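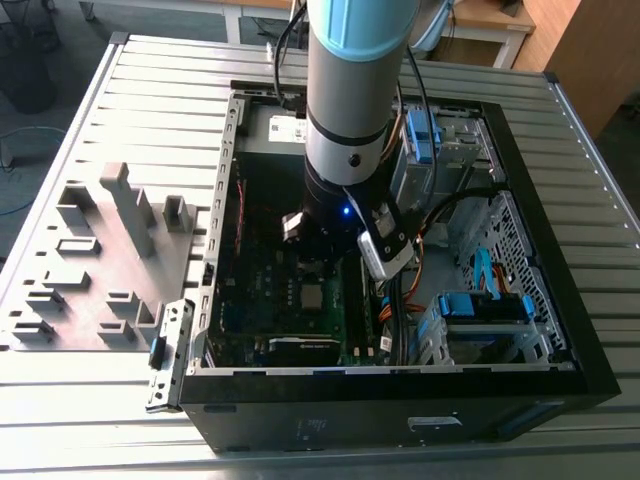 Workshop > Build logs > Arm bench

Notes on the desktop teardown cell, part four

The drive tray routine has been rewritten twice since the last post. The version running now is shorter than the first one and drops fewer parts, so I am going to write it down before I change it again.

Background for anyone arriving from the search page: I share a unit on Kerkgate with Bilal Rawashdeh, who repairs and resells office desktops. I wanted a job for the arm that was repetitive without being identical every time, and stripping towers fits. The case lies on its side with the panel off, the front bezel toward the operator, and the arm works straight down into it. Everything is referenced to the front left corner of the chassis. I tried referencing to the rear and gave up, as the sheet metal back there is bent on half the machines we get.

The tool center point was the first real problem. I had entered the offset from the drawing, which ignores the adapter I made to mount the fingers. Error at the tip was small with the wrist vertical and got worse with any tilt. I retaught it with the four-point method against a scribe tip and the numbers settled. If your approach moves look fine from above and then catch on a cage edge when you rotate, check this before anything else.

Second problem was cables. The power harness sits where it wants to, and it sits differently in every case. My first program assumed a clear column over the drive bays. It now comes in high, moves across above the chassis rail, and descends only at the target.
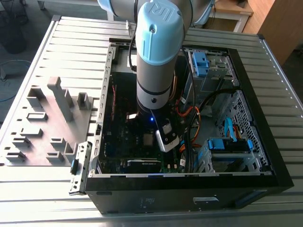

Descent speed over the last stretch is limited to 100 mm/s, and contact is detected from the force reading with the payload set correctly. Setting the payload correctly is the part I skipped for two weeks. With the wrong mass entered, the arm reported contact in free air on every third or fourth approach, and I blamed the threshold.

The fixture plate to the left of the case is the third revision. It is printed, gray, and resting on the table. The blocks are spaced so that a part can be set down and picked up again in a different orientation. Revision two had the post too close to the blocks and the wrist could not get past it. Revision three moves the post and makes no other change.

Waypoint names, since Bilal asked: each one is now bay, height, action. The old file had names like "test_new_2" and I could not read it myself after a month.

Cycle logs go to a plain text file. The Pernov script that parses them stopped at line 2527 last week with no error. There was a stray comma in a comment field. I have stopped putting comments in that field.

Still open:

– Latches. The pinch works on the drive latches if the fingers arrive square. If they arrive a few degrees off, the tip slides over the plastic.
– Finger pads. The Balteck sheet wears smooth. I have a sample of the Mellor rubber to try next.
– Graphics card. Not attempted. It needs a retaining tab held down while the card is lifted, and I have one gripper.

I would like the latches reliable by September. The card can wait.

Posted Tuesday, June 12, 2018

3 comments

dkl_bench
On the latch problem, have you tried closing to half width, waiting, then closing fully? Gives the fingers a chance to self-align if you have any compliance in the pads.

gantryman
What format are the logs? I went through the same thing with commas and switched to tabs.

author
@dkl_bench Tried it without the wait. Will add one. @gantryman Comma separated, for now. Tabs would have saved me an evening.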